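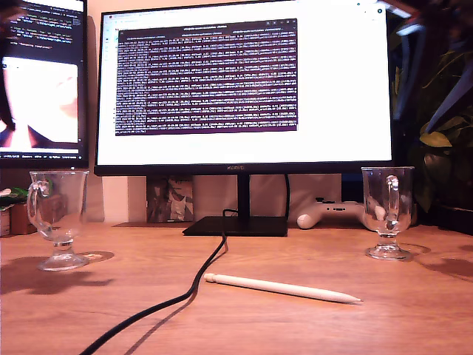 Product Review: Mamby Workstation Desk, Long-Term Assessment
Prepared for the Gresstead Shared Workspace Purchasing Guide

Scope of the review

The Mamby is a fixed-height wooden desk intended for office and technical work with two displays. Gresstead assessed it as a possible replacement for the older tables in its development rooms, many of which had begun to sag at the middle. The assessment ran for 52 working days, ending in November. During that time the desk was in ordinary daily use, with monitors, drinks, pens and paperwork on it. No laboratory testing was performed, and the findings below should be read as the record of an office and not as a certification.

A second desk, the Nigatu, was assessed in a neighboring room over the same period. It is mentioned where a comparison is useful.

Delivery and assembly

The desk arrived in two cartons. The top is heavy and should be lifted by two people. Assembly took 67 minutes, including the time needed to sort the hardware, which is supplied in a single unmarked bag. The printed instructions are adequate, but the drawing for the rear crossbar shows it reversed. Staff who followed the drawing had to remove four bolts and begin that step again. Gresstead has asked the supplier to correct the sheet.

All holes were drilled accurately. No touch-up was required, although one corner protector had left a faint mark that was removed with a dry cloth.

Surface and finish

The top is finished in the color the maker sells as Grarnutwood, a warm orange-brown with the grain left clearly visible. Opinions on the color were divided. Several users found it a welcome change from the gray tables elsewhere in the building. Others considered it too strong under the ceiling lights late in the afternoon, and two teams asked whether a paler version was available. It is not offered at present.

The finish is smooth without being slippery. A stylus laid down at an angle stays where it is put, and paper does not drag. Light does reflect from the surface, most noticeably near glassware, and shadows show distinctly on the wood. Users who are sensitive to glare should place the desk side-on to a window.

Drinks were permitted throughout the assessment. Stemmed glass mugs with a round foot stood securely beside the displays. Cold drinks left rings that wiped away within the hour. One ring left overnight needed a damp cloth and mild soap, after which no mark remained. Coasters are still recommended for hot drinks, and the maker's care sheet says the same.

Use with two displays

The desk was used mainly for programming and for watching long-running jobs, with a log window open on one monitor and a code editor on the other. A large HUAWEI monitor on a slim stand with a flat rectangular base was placed centrally, and a second monitor stood to its left. The arrangement left usable space in front of the screens for a pen and notes, and room at each side for a glass.

Heavy typing produced slight movement at the top of the central display during the first week. The movement was reduced after the frame bolts were tightened a second time, and this step should be added to the assembly routine. The Nigatu was steadier from the first day, but its top is narrower from front to back, and users there reported sitting closer to the screens than they wished.

Cable management is the weakest part of the design. The tray beneath the top is shallow, and a power strip with large plugs does not fit in it. Gresstead fastened the strips to the rear crossbar with ordinary straps – a workable arrangement, though one that a desk in this class should not need.

Price and value

The Mamby was purchased at almost 200 dollars per unit under the standing supply agreement. At that price the quality of the top is good, and the frame is acceptable. The Nigatu costs more and does not offer the same working depth.

Recommendation

The Mamby is approved for development rooms and for individual offices where two displays are required. It is not approved for meeting rooms, where tables are moved often and its weight would be a drawback. Rooms with strong afternoon sun should be viewed by the facilities office before an order is placed.

Purchasers should request a separate cable tray with each desk and schedule a second tightening of the frame bolts one week after assembly. Orders are placed through the usual furniture form, with the finish entered as Grarnutwood.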